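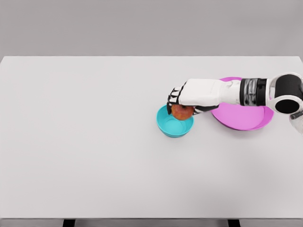

I used to skip straight to the profit line when one of my companies put out results, and I missed a lot that way. These days I give each announcement one sitting with a mug of tea, and I go through it in the same order every time.

## Before the day

Write down what you expect. I keep one line per company in a plain spreadsheet. For Garrido, which I've held for years, my June line read "sales up a bit, dividend held, what's happening with the Ondness depot?" It takes a minute and it stops you nodding along to whatever the chairman says!

## On the morning

Most statements land at 7, well before the market opens, so there's no rush.

1. Read the outlook paragraph first. It's usually near the end of the chief executive's bit.
2. Find the cash flow statement and look for cash from operations. Compare it with operating profit. Henora once showed a profit of £200m with only £53m of cash behind it, and I wanted to know why (customers paying late, as the notes explained).
3. Check net debt against the same point last year, not against the last half — seasonal firms can look very different six months apart.
4. Look for the word "adjusted". Then find the table showing what was left out, and see if the same "one-off" costs were there last time.
5. Read the dividend line, including the payment date.

## Afterwards

Go back to your spreadsheet and add what really happened. Dudimora's last annual report ran to 156 pages and I didn't read them all, but my one line told me which note to hunt for.

I leave any buying or selling until the next day. Prices jump about on results mornings and so do I.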